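When a Robot Hand Lets Go
How a dropped bottle helped a robot team find a hidden fault

Robots can do a lot of jobs with their hands. They can sort mail, pack boxes, and put bottles on shelves. Most of the time it goes well. Sometimes it doesn't, and then people have to find out why.

This is the story of one robot at a packing center in Werkville. It had one job, and for a while it did that job badly.

What happened

The robot was called Manzano. It had two arms, and each arm ended in a gripper. A gripper is a robot's hand. Many grippers have only two fingers, called jaws, that open and close like a clothespin.

Manzano picked up bottles and set them in baskets. Each day it moved 512 of them. People working nearby stayed behind a line of tape on the floor while the arms were moving.

One morning, Manzano lifted a glass bottle, carried it toward a basket, and opened its jaws too soon. The bottle fell and broke. A worker pressed the red stop button, and both arms stopped. Nobody was hurt. The workers waited until the power was off, and then an adult in thick gloves swept up the glass.

Over the next few days it happened again. In all, Manzano dropped nine bottles before the center took it out of use.

Looking for the cause

Rahel Koller is an engineer. Her job is to find out why machines fail. She works in a lab in Prultudbridge, and the center sent her everything Manzano had recorded.

Her first idea was that the jaws were too weak. She tested them with a small scale that measures how hard something is being squeezed. The jaws were strong enough.

Her second idea was that the bottles were slippery. She washed and dried a few and tried again. The robot still dropped one.

Then she decided to do the job by hand, with the same sort of tool. 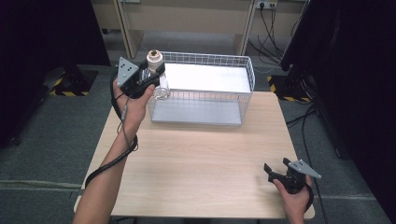 Hand-held grippers let a person feel what a robot can't tell us. You hold one in each hand and use its jaws in place of your own fingers. A glass bottle with a white cap is a good thing to practice with, and a wire basket with an open top gives you a place to put it. Each gripper has a black cable coming from it, and you soon notice that the cable goes wherever your arm goes. If you reach too far, you can feel a cable pull.

Rahel felt that pull. A robot has cables too, but Manzano couldn't say, "Something is tugging on my arm."

The hidden fault

Cables carry power and messages. When the robot's computer wants the jaws to stay closed, it sends a message down the cable. The message has to get through every time.

Inside Manzano's left arm, the cable was a little too short. When the arm reached for the far side of the basket, the cable was stretched tight. It had been stretched so many times that a wire inside it had cracked. From the outside it looked fine.

Most of the time, the two ends of the cracked wire still touched, and the message got through. When the arm was stretched all the way out, the ends came apart for a moment. The gripper stopped getting its message. It had a spring inside that pushed the jaws open whenever the message was lost, so it let go.

Engineers call this an intermittent fault. Intermittent means that it comes and goes. These faults are hard to find, because the machine may work perfectly while you are watching it.

Rahel moved the arm to the same far spot 700 times and wrote down what happened. The jaws opened by themselves six times. Every time, the arm was stretched out.

Fixing it

There were two things to fix. The first was the cable. Rahel put in a longer one, with enough slack to bend without being pulled. Slack means extra length that hangs loose.

The second was the spring. Stanisława Lis, who designs grippers in Colladmont, changed it so that it pushes the jaws closed. Now if the message is lost, the gripper keeps holding what it has, and the robot stops and turns on a yellow light.

Holding on isn't the safest choice for every robot. If a robot might pinch a person's hand, it could be better for it to let go. Stanisława had to think about what Manzano carries and who can get near it. Manzano carries glass, and people stay behind the tape while it works, so holding on was the better choice.

Testing it again

After a repair, you start with nothing in the jaws. Open them wide, check that the way to the basket is clear, and look at where the cables are hanging. Then close the jaws, and open them again. Glass comes later.
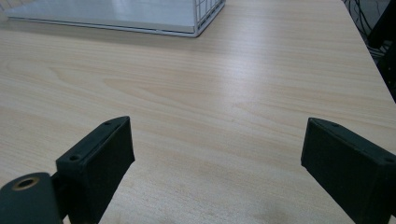

Words to know

Gripper: the part of a robot that grabs and holds things.
Jaws: the fingers of a gripper.
Slack: extra length in a cable or rope.
Fault: something wrong with a machine.
Intermittent: coming and going, not there all the time.

Try it yourself

You will need a pair of kitchen tongs, an empty plastic bottle, a basket, and a piece of string as long as your arm.

1. Ask an adult to tie one end of the string to the tongs and the other end to the back of a heavy chair.
2. Stand next to the chair. Pick up the bottle with the tongs and put it in the basket.
3. Move the basket a little farther away and do it again.
4. Keep going until you feel the string pull. Don't tug hard.
5. Write down how far away the basket was. Try again with a longer string.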